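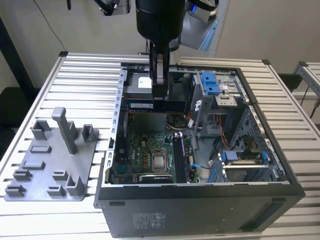
Section 4. Setting Up the Memory Removal Task
Brellden Robotics Club Bench Manual
Revised April 11, 2026

Read this section before you run anything. The quick-start sheet that came with the Bamell software says a new team can have this task going in one session. We have yet to see a team do it. Plan on several, and treat any promise of "automatic setup" as a suggestion.

4.1 Before you start

You need a donor desktop tower with the side panel off, the printed fixture plate, the arm with its two-finger gripper, and a second team member at the stop button. The tower must be a dead machine. Do not bring in a computer anyone hopes to use again.

CAUTION: Unplug the tower from the wall, then hold its power button in for a slow count of ten. Never open the power supply, even if the tower has been sitting on a shelf since September.

4.2 Placing the tower

1. Lay the tower on its side on the slotted table, open side up.
2. Put the fixture plate flat on the table next to it. Leave room for a hand between the two.
3. Push any free cables down and away from the memory. A loop of wire that looks harmless to you will catch a fingertip.
4. Fasten both the tower and the plate to the table. The old version of this manual said the weight of the case would hold it still. It will not.
5. Mark the corners of the tower on the rails with tape.

Note: Nurmi plates come in two print runs, and the file names don't tell you which one you have. Measure the slot you mean to use with calipers. If the module won't drop in by hand, the robot won't do any better.

4.3 Teaching the approach

1. Set the speed limit to 2 percent. The default in Skimetti is far too fast for work inside a case.
2. Jog the arm until the gripper is well clear of the highest part of the tower.
3. Bring it straight down over the memory module and stop short of contact.
4. Look from the side and from above. Don't rely on the camera view alone. It flattens depth, and teams have driven fingers into a board while the screen showed a perfect line-up.
5. Center the fingertips on the module and save the point as ABOVE.
6. Go down in small steps until the fingers straddle the module. Save the point as GRIP.
7. Jog back up to ABOVE before you do anything else.

CAUTION: Keep hands out of the case whenever the arm is enabled. Pausing the program does not disable the arm.

4.4 Grip and pull

1. Open the retaining clips by hand. There is a script that claims to open them. We don't recommend it for a first run.
2. Set the grip force to 200 on the Skimetti slider. The slider has no units, so don't compare your number with another team's.
3. Close the fingers and check that they touch the module and nothing else.
4. Lift straight up. Any tilt will bind the module in its socket.
5. If the case moves, stop. Go back to 4.2 and fasten it properly.

4.5 Logging your runs

Write down every attempt, including the ones you'd like to forget. A run where someone nudged the module by hand is a failed run. Last season's poster claimed 2,000 successful pulls, but the log sheets we could find supported 37. Judges do ask to see the sheets.

Keep the sheets in the binder under the bench. Placing the module in the fixture plate is covered in Section 5.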